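Reference > English > Grammar > Countable and uncountable nouns

Countable and uncountable nouns

14 comments | 94 shares

In English grammar, a countable noun is a word for something that can be taken one at a time, such as a chair, a letter or a good idea, while an uncountable noun (also called a mass noun) names something the language treats as a single lump, such as rice, luggage, advice or furniture. The difference sounds a small one, but it decides a good many other things in the sentence: whether the noun may have a plural, whether it can follow "a" or "an", and whether we ask "how many" or "how much".

Learners often find the matter unfair, and one can sympathise. There is nothing in the world itself that makes "suitcase" countable and "luggage" uncountable - both may be standing in the same hallway - and a neighbouring language may well arrange things the other way round. In French and Italian, for instance, the everyday words for information are quite happy in the plural, and so "informations" turns up in the English of perfectly fluent speakers.

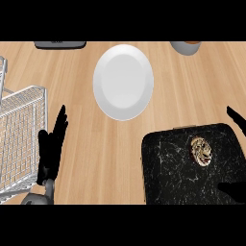

Entry written by Yetunde Babalola | Revised in February by Onyekachi Ajayi

A great many nouns belong to both groups, with a change of meaning as they move between them. "Glass" is a material, but "a glass" is something to drink from; "paper" is what we write on, but "a paper" is a newspaper or an essay. Food and drink words slip across very easily, and anybody who has asked for two coffees in a café has turned a mass noun into a countable one without giving it a moment's thought.

Where a single item of an uncountable noun is wanted, English borrows a helping word, as in "a piece of advice", "a slice of bread" or "an item of news". The Fillomside Learner's Wordlist, which Babalola edited, marks 770 nouns as uncountable in at least one of their senses, and gives the usual helping word beside each, where there is one.

See also: Articles; Quantifiers; Collective nouns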